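마모를 고장으로 기록하지 말자

설비 보전 대장에서 가장 자주 쓰이는 항목은 ‘이상 유무’다. 담당자는 부품을 보고 정상 또는 이상 가운데 하나를 고른다. 이 이분법은 기록이 간단하고 집계가 쉽다는 장점이 있으나, 표면이 서서히 닳는 부품에는 맞지 않는다. 마모는 사건이 아니고 과정이며, 과정을 사건의 서식에 넣으면 정보의 대부분이 유실된다. 이 글에서는 접촉면을 가진 소모성 부품에 한하여 이상 유무 항목을 폐지하고 표면 상태의 연속 기록으로 대체할 것을 주장한다.

현행 서식의 문제는 판정 시점이 담당자의 주관에 좌우된다는 데 있다. 동일한 고무 패드를 두 사람이 점검하면 한 사람은 정상으로, 다른 사람은 교체 대상으로 적는다. 대장에는 그 차이의 근거가 남지 않는다. 몇 달 뒤 교체 주기를 산정하려 해도 쓸 수 있는 값은 교체일뿐이며, 교체일은 부품의 상태보다 재고와 근무표의 영향을 더 크게 받는다.

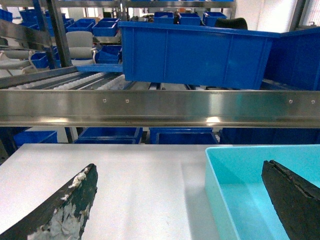
기록 단위를 정하는 일이 우선이다. 필자가 권하는 단위는 손상의 유형, 위치, 범위이며, 이 가운데 유형의 구분이 가장 소홀히 다루어진다. 표면이 벗겨져 밑의 밝은 재료가 불규칙하게 드러난 부품과, 끝에서부터 긴 금이 비스듬히 내려온 부품은 대장에 똑같이 ‘마모’로 적히기 쉽다. 그러나 전자는 면적의 문제이고 후자는 길이와 방향의 문제다. 면적은 접촉 특성의 변화와, 길이는 파단 가능성과 관련되므로 두 값을 하나의 등급으로 합치면 어느 쪽의 예측에도 쓸 수 없다. 거칠게 패인 질감처럼 유형이 불분명한 상태는 미분류로 남기는 편이 낫다. 억지로 분류한 값은 나중에 골라내기 어렵다.

반론은 대체로 비용에 관한 것이다. Hornov 사의 보전 부서에서 서식을 시범 변경했을 때 부품 하나를 점검하는 시간은 2분에서 5분으로 늘었다. 대상 부품이 약 40개였으니 한 차례 점검에 두 시간 가까이 더 든 셈이다. 작지 않은 부담이며, 이를 무시하는 제안은 현장에서 오래 유지되지 못한다. 다만 같은 기간 담당자가 교체 여부를 두고 상급자에게 문의하던 시간은 집계되지 않았다. 이상 유무 서식의 비용은 서식 바깥에서 발생하기 때문에 비교표에 나타나지 않는다.

Varnlow의 점검 소프트웨어와 같은 등급제 도구가 절충안으로 거론되기도 한다. 등급제는 이분법보다 해상도가 높지만 경계값의 문제를 그대로 승계한다. 3등급과 4등급의 경계에서 판정이 갈리는 현상은 정상과 이상의 경계에서 갈리는 현상과 구조가 같다. 등급은 원자료에서 사후에 산출할 수 있으나 등급에서 원자료를 복원할 수는 없다. 따라서 저장해야 할 것은 원자료다.

원자료의 품질을 좌우하는 조건 가운데 조명은 따로 규정할 필요가 있다. 광택 있는 면에서는 반사광이 손상 부위와 혼동되거나 손상을 가린다. 점검 각도를 고정하고 광원의 위치를 서식에 함께 적는 것만으로도 재현성은 상당 부분 확보된다. 고가의 측정기는 그다음 순서에 검토해도 늦지 않다.
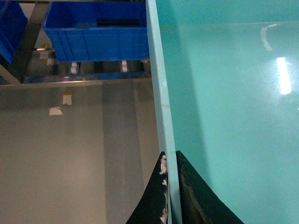
Tamunoemi Wike는 이 글의 초고를 읽고 원자료 저장이라는 원칙에는 동의하면서도, 읽히지 않는 기록은 결국 작성되지 않는다고 지적했다. 담당자가 적은 길이와 면적이 어떤 결정에 쓰였는지 되돌려 주지 않으면 반년 안에 모든 칸이 직전 값의 복사로 채워진다는 것이다. 연속 기록을 도입하려면 서식보다 회신 절차를 먼저 설계해야 한다는 의견도 덧붙였다.

타당한 지적이며, 초고에는 이 부분이 빠져 있었다. 필자는 점검 서식 하단에 직전 교체 결정과 그 근거값을 표시하는 칸을 두는 방식을 제안한다. 직전 측정값 자체는 표시하지 않는다. 측정값을 보여 주면 담당자는 그 값에 맞추어 읽게 된다. 결정의 근거만 보여 주면 자신이 적은 수치의 용도를 알면서도 판독은 독립적으로 수행할 수 있다. 이 방식이 장기적으로도 유효한지는 아직 확인하지 못했다.

적용 범위도 제한해야 한다. 베어링처럼 접촉면을 육안으로 보기 어려운 부품에는 진동이나 온도 기록이 적합하며, 여기에 표면 기록을 요구하면 빈칸만 늘어난다. 단가가 낮고 교체가 쉬운 부품은 정기 교체로 충분하다. Stotadus 계열 설비의 고무 받침이 그런 경우로, 필자라면 점검 대상에서 제외한다. 나머지 부품에 대해서는 7월 서식 개정 때 이상 유무 칸을 삭제하고, 기존 대장의 값은 변환하지 않은 채 별도로 보관할 것을 권한다.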